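Großer und kleiner Arm auf einer Schiene: Riegel rutscht beim Ablegen in den Korb
7. März 2026

Idalina Peixoto
Hallo zusammen, ich baue seit dem Herbst in unserer Gemeinschaftswerkstatt an einer Aufräumhilfe für den Küchentisch (Arbeitstitel Clundton, fragt nicht). Zwei Arme an einer Lochschiene an der Tischkante, links der kleine schwarze aus Servos und Blechwinkeln, rechts der große weiße. Der Große soll Tüten, Riegel und auch mal eine Flasche greifen und alles in den grauen Korb räumen. Greifen klappt prima! Aber auf dem Weg zum Korb drehen sich mir die Folienpackungen zwischen den Backen weg, bei 15 von 41 Versuchen gestern. Mehr Kraft will ich nicht geben, sonst habe ich Krümel.
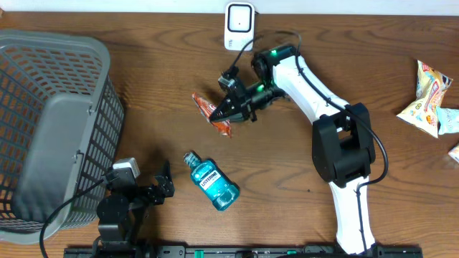

Packung im Greifer, Korb links, Mundspülung liegt noch.

Hat jemand eine Idee?
3 Kommentare · 2-mal geteilt

Juraj Havlíček
Die Backen laufen ja ziemlich spitz zu, da hast du an der Folie kaum Fläche. Ich hatte das bei meinem Vrabec-Nachbau genauso und habe innen dünnes Moosgummi aufgeklebt, mit Kontaktkleber, über Nacht liegen lassen, fertig. Vorher anschleifen, 800er Papier ist zu fein, nimm was Gröberes. Und schau dir mal an, wo du zupackst. Wenn du einen Riegel am unteren Ende nimmst und der Rest vorne rausguckt, hängt das ganze Gewicht an einem Hebel.

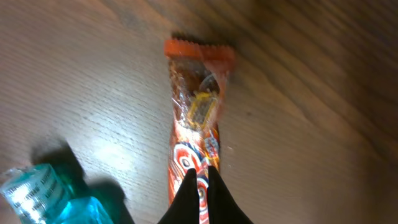 Ich würde also den Greifpunkt Richtung Mitte schieben, bei Riegeln reicht es, wenn du die Länge aus dem Kamerabild nimmst und halbierst. Bei mir war danach Ruhe, nur bei ganz glatten Tüten muss ich das Tempo auf etwa 20 Prozent runternehmen (nervt, geht aber). Das Kabel am großen Arm würde ich übrigens mit mehr Schlaufe verlegen, am Handgelenk zieht so was gern.
1 Kommentar

Vilém Murín
kauf dir nen sauggreifer von Maver und gut ist

Ľubomír Zeman
Sauger auf geknitterter Folie? Viel Spaß, die ziehen da doch ständig Luft. Ich bin bei Juraj, erst Gummi, dann Greifpunkt. Für die Flasche brauchst du sowieso die Backen. Was mir noch einfällt: lass den Arm nach dem Zufassen kurz stehen, bevor er hochfährt, bei mir war die Kraft da noch gar nicht aufgebaut. Meld dich mal, wenn du es probiert hast, ich sitze im April an derselben Baustelle!
4 Kommentare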